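About Druso

Druso makes beds, or more precisely resets them. We look after furnished single rooms for landlords who live a long way from their tenants' laundry. Our first client was the Josetti building, which had 20 rooms and one working dryer. We now look after 1,156 rooms and have opinions on all of them.

Most of our work is the bit between someone moving out and someone moving in. Sheets off, sheets on, pillows found, floor visible.

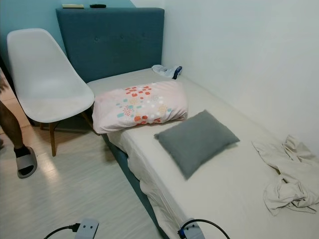
Single rooms are harder than they look, and we'd rather have a big family house any day. In a single, everything the tenant owns ends up on the bed, and whatever doesn't fit goes on top of the headboard. A teal upholstered one with a flat top edge is a lovely thing, and it's also a shelf. We check it first, then the gap by the wall, then the chair. Remotes go back with the television. Clothing gets bagged, labelled with the room number and held until the end of the following month, after which it becomes rags with our compliments.

Our sheets are plain and pale. We tried a charcoal set at Tanner Court one January and spent until Easter picking lint off it. Pillows are another matter: we keep a cupboard of colourful ones and let tenants choose, and the patterned ones always go before the grey.
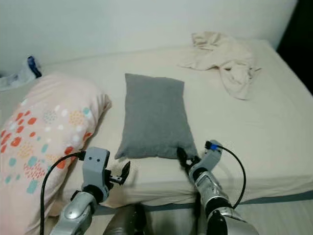 Dots and plain grey, on a cream sheet.

We charge by the room. The rate covers linen, a wipe-down and one argument with a fitted sheet. Mattress turning is extra, and so is anything above the third floor without a lift.

Last year we did 2,193 changeovers, including the whole of Cluris House over a long weekend that we don't discuss. Bookings for the following week close at noon on Friday. Keys to the front desk, please, and never under the mat.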